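Unit 4: Displaying Work on Paper and Panel

These notes accompany the lecture by Esther Nyaga and should be read before the May studio session. Students are expected to know the terms given in bold type in the reader.

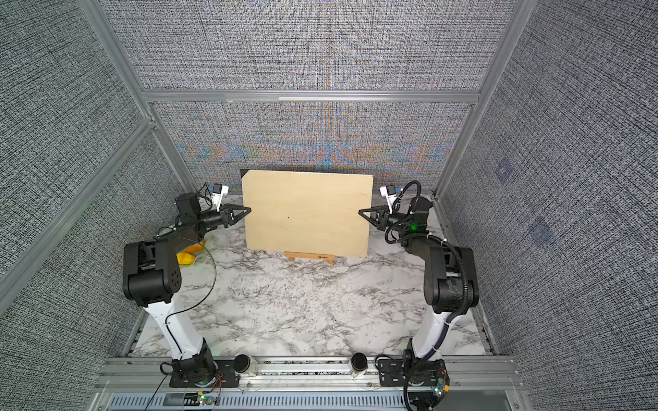
SUPPORTS AND EASELS

A panel should rest at a slight backward lean. Small works are commonly shown on a tabletop easel; larger ones require a wall fixing. The center of a hung work is placed 60 inches from the floor — lower where visitors will be seated. 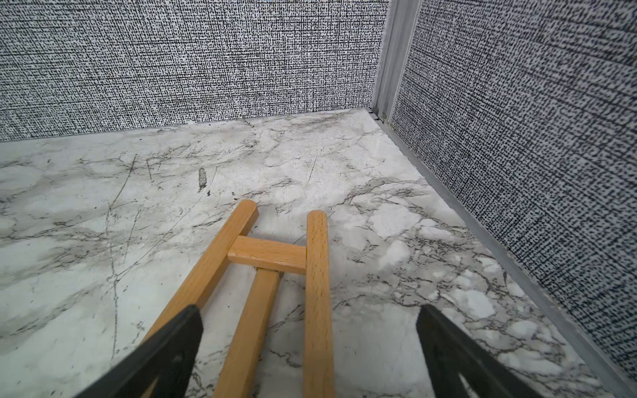 Labels are set to the right of the work, in type no smaller than 30 point for titles. Works on paper are lit at no more than 50 lux and are rested between exhibitions. Xolani Zwane's chapter on the Clendau collection treats lighting at greater length and is required reading.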